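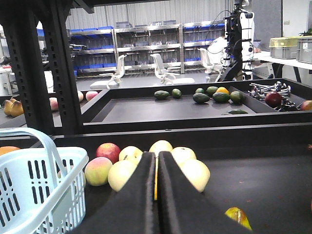

## Fruit display check: fresh section, Wuisan store

Form issued by Dremora Retail Services. Complete before opening and again at 14:00. Mark each line P (pass), A (action) or N/A.

### 1. Trays and fixings

- **1.1 Front tray seated, no rocking under hand pressure.** P
- **1.2 Raised tray locked on its support.** A. Rear left clip turns freely. Tray holds, but replace the clip before the next full load.
- **1.3 Rim and dividers free of cracks and sharp edges.** P
- **1.4 Load within tray rating (16 kg).** P
- **1.5 Surfaces clean.** A. A few faint specks on the black front tray. Wipe down with the fruit removed.

### 2. Produce

- **2.1 Apples: one variety per tray.** A. Red, pinkish-yellow and pale yellow-green apples are together on the front tray. Separate, or change the ticket to mixed.
- **2.2 No cut or broken fruit on display.** A. Small wedge-shaped piece, yellow-green, lying near the front of the apple tray. Remove and check the neighbouring fruit for damage.
- **2.3 Avocados in their own compartment.** A. One orange among them at the back. Return it to the citrus tray.
- **2.4 Avocados arranged to the store plan.** A. Fruit grouped towards the divider, one lying apart near the front rim. Re-lay from the front.
- **2.5 Stray items.** A. Orange on the front tray behind the basket. Same correction as 2.3.
- **2.6 Firmness test, one avocado per crate.** P. Mandamby crates only; Zoltura delivery not yet opened.

### 3. Baskets and access

- **3.1 No baskets left on or against the display.** A. Light blue basket at the left. Return to the stack.
- **3.2 Handle intact and pivots freely.** P
- **3.3 Floor clear in front of the display.** P. Mat edge taped since the December check; tape still sound.

### 4. Scale

- **4.1 Reads zero when empty.** P
- **4.2 200 g test weight within tolerance.** P

Items 1.5 and 2.1 to 2.5 can be closed by section staff. Item 1.2 goes on the maintenance sheet, quoting bay 14.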